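Workbench Gallery: Parts Trays, Primville Repair Room

Posted by Kulsoom Naqvi, 25/06/2019

We did some sorting before the bench move. The small parts had been in three drawers and a shoebox, and a lot of them had lost their labels. We put everything out on trays lined with white paper, wrote down what we had, and bagged it by type. Nassoro Mfinanga did most of the electrical parts and I did hardware and knobs.

Captions are short. If you need a part number, ask at the desk and we will look it up in the parts book. The bags are numbered 1 to 27.

Tray A: Solenoids, wire and a board
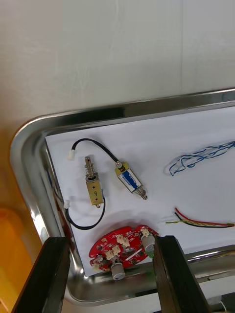
Two solenoids, both with a black cable and a white plug. The one with the spring has a 6 written on its frame. The other has a blue-wrapped coil. The red board goes in its own bag, and the wire is sorted separately: blue and white twisted in one bag, the red, black, yellow and green bundle in another.

Notes on Tray A

The handwritten numbers come from the old drawer list. Please leave them on. Nassoro is matching them to the parts book and has got as far as 18. Anything without a number goes in the "check" bag until he has looked at it.

Solenoids should be stored with the cable coiled and held with a twist tie. Don't wrap the cable around the frame, as it pulls on the leads. Plugs stay on even if you plan to cut them off later.

Boards go in the gray antistatic bags on the second shelf. Write the date and your initials on the label, not on the board.

Where things are now

Solenoids and small motors: Hultent cabinet, top drawer.
Boards: Hultent cabinet, second shelf.
Wire under a foot long: the tub next to the vise.
Longer wire: hooks on the back wall.
Screws, springs and washers: Heltow bins, sorted by size.
Knobs and dials: still in the shoebox. I will get to them in August.

Borrowing

Sign the sheet on the cabinet door when you take a part out. If it went into a repair, cross it off and write the job number next to it. Trays should go back in the rack with clean paper in them. Spare paper is in the bottom drawer under the label printer.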